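Open day at Hedton Fight Centre

October 24, 2019
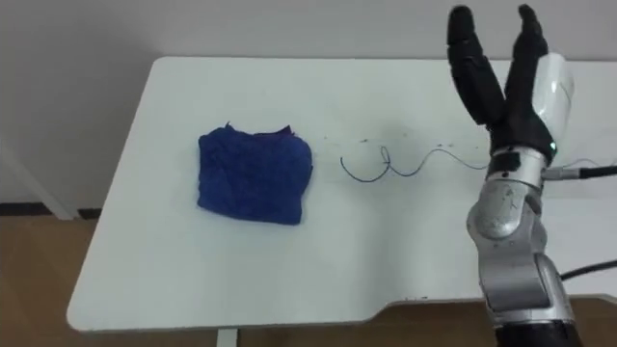

Got there late, parking was a nightmare, missed the welcome speech. No great loss I'm told. Straight into the first demo, Tamás Katona running pad rounds with the amateur squad. Fast stuff. He talks the whole time, never raises his voice, and the kids on the mats went dead quiet to hear him.

The gym moved over from the old Vass Street place in winter and it's a big step up. Full size cage, 2 rings, proper matted area out the back for grappling. Change rooms still smell of paint. Heavy bags all hung on one beam so when a big bloke gets going the whole row swings. Someone should look at that.

Beginners class was free so I had a go. Sprawls, then more sprawls. Then clinch work against the fence with a guy called Darren who's got 40 kilos on me and was very polite about it. Neck is wrecked today.

Zoltán Tóth did the wrestling session after lunch. Best part of the day for me. Single leg, run the pipe, what to do when they hop. He kept pulling people up for reaching with the arms and leaving there feet behind. Guilty. Asked him about the November card and he reckons two of his are on it, one at featherweight, one a catchweight becuase the opponent keeps changing. Wouldn't give names.

Sparring to finish, light only, headgear on. A southpaw girl in green Onix shorts was miles ahead of everybody. Lovely left kick to the body, over and over. Didn't catch her name, will try to find out.

Prices: $10 casual, or $396 for the term, unlimited classes. Not cheap for out this way but Darkard Boxing up the road charges about the same and has no mats. Kids classes are on a separate sheet, didn't grab one.

Sausage sizzle ran out by one. Coffee van was good.

Will be back for the Saturday wrestling if the neck lets me. More on the November card when they put the bouts up.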